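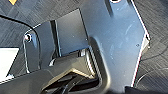 Molded plastic part on charcoal carpet

Ticket 2356 — Pronunciation audio for Greek names contradicts the written guide
Product: Grokley Myth Reader, classroom edition
Reported from: Nedport
Status: Reopened
Opened: February 11, 2025

Summary

The audio button next to a name and the respelling printed under it don't agree. I checked 18 names in the Underworld and Trojan War units and 12 of them have a mismatch. The release note from January says the pronunciation data was "fully reviewed." I have my doubts.

Steps to reproduce

1. Open the Underworld unit and go to the glossary.
2. Tap the speaker next to Persephone.
3. Read the respelling under the name.

Expected: both say per-SEF-uh-nee.
What I get: the text is right, the voice says PER-suh-fone, to rhyme with telephone.

Same trouble with Calliope (the voice gives her three syllables, like the fairground organ some people call a KAL-ee-ope) and with Penelope, who comes out rhyming with antelope. Hermione is wrong in both places, but differently.
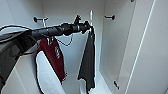
First reply from support said to clear the cache and sign in again. Did both. No change, and I didn't expect one. A cache problem might play me an old file, but it wouldn't make up a new way to say Penelope.

Second reply said that "several pronunciations of classical names are accepted." Sure. I'm not going to fight over whether Aeschylus starts with ESS or EES. But if the app accepts several, it should still pick one per entry and stick to it, and I'd like to see the source that accepts PER-suh-fone.

Third reply asked me to switch the voice from Standard to Carnegie. I tried it on the same names. Carnegie gets Penelope right and Persephone wrong, and it reads Chiron with a CH as in cheese. Standard had that one correct. So the voices are each guessing from the spelling, as far as I can tell, and neither one is looking at the respelling field at all. 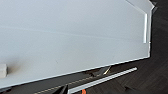

Update

Support now says the audio comes from Clarkado and the written guide is done in house, so the two are "maintained on separate schedules." That explains how it happened. It doesn't tell me when it gets fixed, and the ticket was marked Resolved the same afternoon. I've reopened it.

What I'm asking for:

- Feed the respelling to the voice, or record the names.
- Until then, let teachers turn off the speaker button in the glossary. I could only find a setting that mutes the whole unit, including the stories, which read fine.
- Correct the text for Hermione (her-MY-uh-nee).

Workaround for now: volume down on the glossary pages, printed list on the wall. The quiz at the end of the unit still plays the names aloud and I haven't found a way around that — if there is one, please put it in the ticket and leave the status open until I've tried it.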